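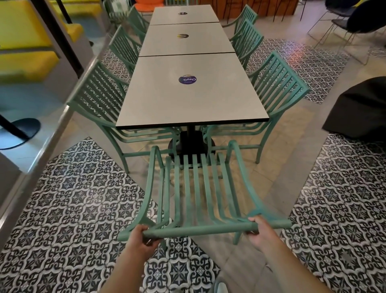
Court supporters wanted in Rurnley

Giving evidence in a criminal trial is a lonely business, and we would dearly love a few more kind, steady people to sit with witnesses and bereaved families while they wait. Pledent helped 491 of them at Rurnley Crown Court last year - a good many came back just to say thank you!

You'd give us six hours a week, starting in October, and we train you from scratch. Travel is paid. Do write to us by 13th September, telling us a little about yourself.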